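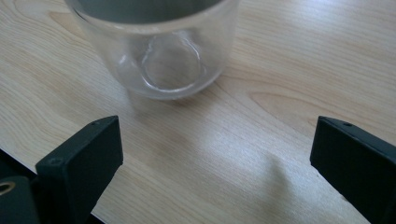

Water rings, again. Third one this month on the kitchen table and I'm done with coasters, the kids just slide them off. Top is pale wood, smooth and kinda matte, wavy grain all over it, and a short clear glass like that one straight down on the wood is what we drink from all day. Want to put something on it myself. Anyone used Nurkeo hard wax? $30 for the small can.

Print this post | E-mail this post

oprea_fan
Is it veneer or solid? Matters a lot. Do NOT sand hard if its veneer.

tiz_p
Not sure. Bought it used.

garage630
Used Nurkeo on a desk, two coats, fine so far. Did yellow a little tho. On pale wood you might notice

oprea_fan
Disagree on wax. Water left overnight still gets through. Water based poly, three thin coats, stays clear.

garage630
Poly looks like plastic. And when it scratches you redo the whole top. Wax you just patch

marnie207
White rings or dark? White is in the finish, try a dry cloth and a warm iron first, low, few seconds. Dark means it got in the wood

tiz_p
White. Trying the iron on the corner tonight. Wax after, test spot underneath. Will report bakc

oprea_fan
Your table. Still say poly.

Tiziana Parisi, 5/4/25
Print thread | E-mail thread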